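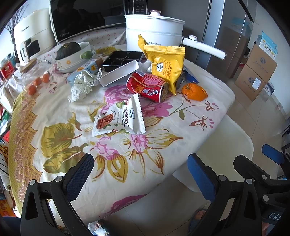
Halima Bashir cooks most of her meals on one table and eats them there too. She moved into the flat above a shoe repair shop in April, and the kitchen had so little bench space that she gave up on it in the first fortnight. By late afternoon the table carries the whole day. The peony cloth is still showing between the snack bag and wrappers, there is a pouch of pecan kernels at the front, and a dark green squash is sitting in a stack of flowered bowls.

"I don't put food away until I know what dinner is," she says. "If it's in a cupboard I forget I bought it. Then I buy it again."

She grew up in a house with a walk-in pantry and a mother who labelled everything. Her own system is looser. Fruit stays where she can reach it. Dry goods go into jars with wooden lids when she has one free, and stay in the packet when she doesn't. The white electric cooker lives at the back of the table, and she uses it for rice, soup, noodles and most vegetables.

"People ask when I'm going to get a proper stove going. I've got one. It takes 45 minutes to do what this does in less, and it heats up the whole flat."

Squash is the thing she cooks most in the colder months. She steams it in wedges with the skin on, eats half, and mashes the rest for the next day. Pecans go on top if there are any left. She buys the small squashes, as she has never managed to finish a large one.

Her neighbour Teodor Stanciu comes up for dinner about once a week and usually brings the fruit. He also does the clearing, which she says was his idea.

"She cooks, I sort," Stanciu says. "Wrappers first, then cans, then whatever is left is probably food."

Takeaway containers are where they disagree. Bashir keeps the ones with compartments and uses them for buttons, tea bags and cut fruit. Stanciu would keep 2 at most. She had 4 on the shelf last time he checked, and he has offered to take the extras down to the recycling himself.

"The divided ones are useful," she says. "The plain ones he can have." 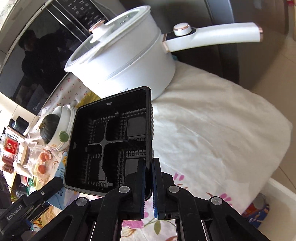 What stays on the table

After dinner the cloth gets shaken out over the balcony and goes straight back on. The cooker is wiped and left out. Bashir says she has tried clearing the table completely and found it full again by lunch the next day, so now she only clears enough room for two plates and a cutting board.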